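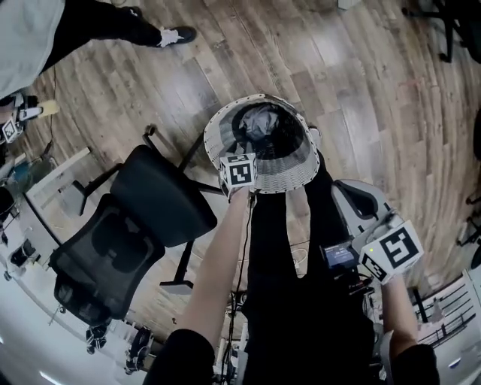
The Long Road to a Full Granary

By Heather Ashby

The first thing Mwangi Magesa wanted me to do was smell the corn. He had a handful of it from the bottom of a sack, and he held it up to my nose with the patience of a man who has done this with a good many visitors. It smelled sour, a bit like an old cellar, and he nodded when I made a face.

"That was good grain in March," he said. "It was beautiful grain!"

We were standing in the storage shed at Skorwood, a growers' cooperative with 73 member families, most of them working plots you could cross in a few minutes on foot. They grow corn, beans and a little sorghum, and they are good at it. What has troubled them for years is everything that comes after the harvest, when the crop has to sit somewhere until it's eaten or sold (and the price right after harvest is always the worst price of the year, as any farmer will tell you whether you ask or not).

Magesa's father stored his corn in a raised crib with a thatched roof, and lit a smoky fire under it from time to time to drive off the weevils. Magesa remembers being sent out to tend that fire as a boy and falling asleep beside it. The cribs mostly went away when people switched to newer kinds of corn, which gave far more per plot but had softer kernels that the weevils loved. Woven sacks on a dirt floor took their place, and the losses crept up.

Three seasons ago the cooperative began putting its grain in airtight bags, and last year it bought 12 metal silos, the small kind that fit in a corner of the house. Loukia Moschos, an agronomist who spent the better part of two years going from farm to farm, told me the silos were the easy part. Drying was the hard part. Seal up damp corn and you've made a very fine home for mold, so she taught people the salt test: a spoonful of dry salt and some kernels shaken together in a clean jar, and if the salt clings to the glass, the corn goes back out in the sun.

The cooperative put 445 sacks into sealed storage after the last harvest, and held on to most of it until the price came up. Magesa paid his daughter's school fees out of the difference, and he told me so twice, once on the way into the shed and again over tea.

There are still arguments. Some of the older members don't care for a silo they can't see into, and the road to the market town washes out every rainy season, stored grain or no stored grain. Magesa has been writing letters about that road for years. He was starting another one when I left.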